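Fio sobre orçamento de robô, já que recebi várias mensagens perguntando quanto custa de verdade. Trabalho no planejamento de equipamentos da Delholm e passei os últimos meses fechando a compra para o serviço de roupa e arrumação.

1/ O pedido inicial era simples: um robô de dois braços que levante um cesto com roupa, separe as peças e devolva o cesto ao lugar. Pedimos proposta a dois fornecedores, Corkovholm e Brorkari.

2/ O preço do robô foi a parte fácil. O que demorou foi entender o que vinha junto. A proposta da Brorkari era mais baixa, mas a mão de vários dedos era cobrada à parte, e a garantia dela era separada da garantia do braço.

3/ Mão de dedos ou garra simples? A garra segura bem a borda de um cesto. Para pegar uma peça pequena no chão, a Araceli Tejada, da operação, queria dedos. Orçamos uma de cada - sai mais barato do que duas mãos completas e cobre as tarefas que listamos.

4/ Mãos, cesto e cabos:

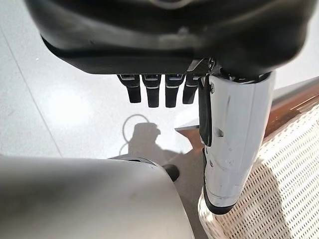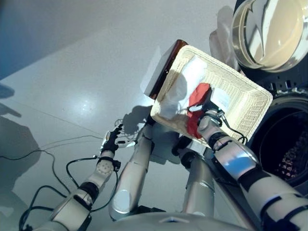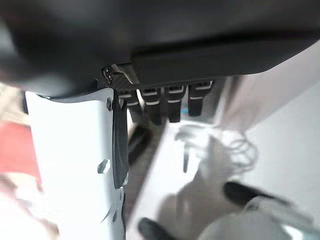 5/ Peças de reposição. Colocamos 4.000 euros por ano só para dedos, pontas e correias. O Kagiso Magagula, que cuida da manutenção, pediu que essa linha ficasse separada da linha de contrato. Se juntar tudo, no meio do ano ninguém sabe mais o que foi gasto em quê.

6/ Cabos. Reservem dinheiro para cabos, presilhas e guias. Na primeira versão da planilha esse item nem existia. Agora são 173 euros no lote inicial, com reposição a cada semestre.

7/ Espaço. Antes de assinar, meçam a área livre com os dois braços abertos e com o cesto na mão. A ficha técnica traz o alcance do braço vazio. Tivemos que refazer a planta por causa disso e perdemos duas semanas.

8/ Contrato de suporte: 36 meses. O fornecedor queria 12 com renovação automática. Negociamos prazo maior com preço fixo e direito a trocar a mão uma vez sem custo de mão de obra. Essa cláusula foi a Bustamante, nossa consultoria, que redigiu.

9/ Horas de gente. Previmos 20 horas por mês de um técnico nosso, mesmo com suporte contratado. Limpeza, aperto de parafuso, conferência dos dedos, registro de falha. Quem põe zero nessa linha acaba tirando a hora de outro lugar.

10/ Ficamos com a Corkovholm. Era mais cara na entrada, mas as peças são vendidas avulsas e a lista de preços vem anexa ao contrato. A segunda unidade só entra no orçamento depois da revisão de novembro.

11/ Perguntaram se compensa alugar. Pedimos essa cotação também. Para um teste curto, sim. No nosso prazo, a compra ficou na frente, e o aluguel não incluía a troca dos dedos.

12/ Tirei os valores internos da planilha e deixei só as linhas e as fórmulas. Quem quiser uma cópia, peça por mensagem que eu mando à noite.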